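Frequently Asked Questions

Bandgate Hat Swap and Mending Day

Last updated June 20, 2019

We love getting questions, so please keep sending them! Most of what people ask us before their first swap is answered on this page. If yours isn't, the contact details are near the bottom.

What is the hat swap?

You bring hats you no longer wear, and you go home with hats you will. That's the whole idea! We run it in the old drill hall in Bandgate, with swap tables down one side and mending tables down the other. Felt hats, straw hats, caps, beanies, berets, bucket hats, bonnets knitted by somebody's great-aunt - if it goes on a head, we want to see it. At the March swap 206 hats came through the door and 71 of them had a repair of one kind or another before they found a new head.

Do I have to bring a hat to take a hat?

No. Bring one if you can, but nobody gets turned away for coming empty-handed. You get one token at the door just for turning up, and another for each hat you hand in. One token gets you one hat. Kids' hats don't need a token at all.

What condition do hats need to be in?

Clean, please. We can deal with a loose sweatband, a popped seam, a missing button or a brim that has lost its shape. We can't deal with mould, moths or anything that smells strongly of petrol. If you're not sure, bring it anyway and ask at the mending side, and we'll have a look together.

Do you take bike helmets or hard hats?

Sorry, no. You can't tell from the outside whether a helmet has had a knock, so we leave those alone. Riding helmets and cricket helmets are out as well.

How do I wash a baseball cap before I bring it in?

By hand, every time. Fill a basin with cool water and a small squirt of dish soap, dunk the cap, and work along the sweatband with an old toothbrush. That band is where nearly all of the grime lives. Rinse it until the water runs clear, press it in a towel (don't wring it!) and leave it over an upturned bowl to dry out of the sun.

Check the peak first. Plenty of older caps have cardboard inside, and cardboard goes to mush in water. Flick the peak with a fingernail - a dull, papery sound usually means cardboard. Those caps get a damp cloth and some patience.

Can I put it in the dishwasher? My cousin does.

We get this one a lot. Some caps come through fine and some come out looking like a dropped pie. The heat can shrink the band and warp the peak, and dishwasher powder is rough on dark colours. We'd stick with the basin.

My felt hat has a dent in the crown. Can you fix it?

Very often, yes, and it's one of the most satisfying jobs going! Steam softens the felt so it can be eased back by hand. At home, you can use a kettle: hold the dented part in the steam for a few seconds, keeping your fingers well clear, then push gently from the inside. Do a little at a time. Let it cool completely before you put it on, or it will take on the shape of whatever you do next.

My hat is too tight. Is there any hope?

Wool felt and fur felt will both give a bit with steam and a hat stretcher. We have two stretchers, and there's usually a short wait for them. Straw is fussier and can crack, so we go very slowly with that. Fitted cotton caps can be dampened and worn until dry, and that really does help if you only need a smidge.

My hat is too big. What then?

Easy! Tuck a strip of foam tape behind the sweatband, starting at the back. If it's still loose, add a second strip at the front. We sell the tape at cost, and one strip does most hats.

What's the best way to store hats at home?

Off the hook, for a start. Hooks leave a bump in the crown that is a real nuisance to get out. A stand is lovely if you have the shelf space, and a simple wire one does the job for caps. Brimmed hats can sit upside down on the crown so the brim doesn't flatten. Keep everything away from heaters and sunny windowsills - straw dries out and dark cloth fades faster than you'd think.

For long storage, use a box with a bit of tissue inside the crown. Skip the plastic tubs unless the hat is bone dry.

Can I learn to do the mending myself?

Yes please! Noura Issa teaches a beginners' table at every swap, covering sweatbands, linings and how to sew on a ribbon without puckers. There are 20 places and they go quickly, so put your name down when you arrive. Needles and thread are supplied. If you wear reading glasses, bring them, especially for black thread on black cloth.

Noura also runs a longer evening course at the Saliba Rooms over winter. It covers blocking, brim wiring and a finished felt hat to take home, and it's a joy.

Is there parking?

There is a small car park behind the hall and more on Wukberg Street. The 639 bus stops right outside. Bikes can be locked to the rail by the side door.

Is the hall accessible?

Yes. The side door is level with the footpath and there's an accessible toilet just inside. The mending tables are a good height for wheelchair users, and we can bring swap hats over to you if the aisles are crowded. The first hour is our quiet hour, with the music off.

Will there be food?

Zikura, the bakery across the road, does us a tray of cheese pies and something sweet. Tea and coffee are by donation. Please keep the pies away from the swap tables - butter and felt are a terrible match!

What happens to the hats left over?

The warm ones go into our winter boxes, which we hand out when the cold sets in. The rest are kept for the next swap. Hats past saving are taken apart, and we keep the ribbons, buckles, buttons and any good sweatbands for repairs. You're welcome to rummage through the parts drawers if you need something for a project.

Can I get my hat back if I change my mind?

If it's still on the table, of course. Once somebody has taken it home, we can't help, so have a good think about Grandad's trilby before you hand it over.

Can I book a group visit?

Yes, for schools, scouts and craft groups. Tell us how many are coming and how old they are, and we'll set aside a table and some forgiving hats to practise on. Younger groups usually make pompoms and go home covered in fluff.

How do I get in touch?

Leave a message at the hall office or use the contact form on this site. If you're asking about a repair, tell us what the hat is made of, where the damage is and whether it has a lining. We answer everything, though it can take us a few days in the week before a swap.

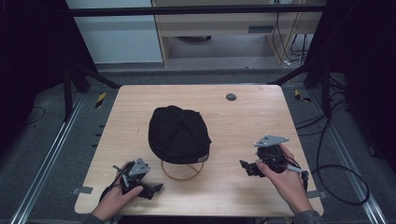
Black baseball cap on a wire stand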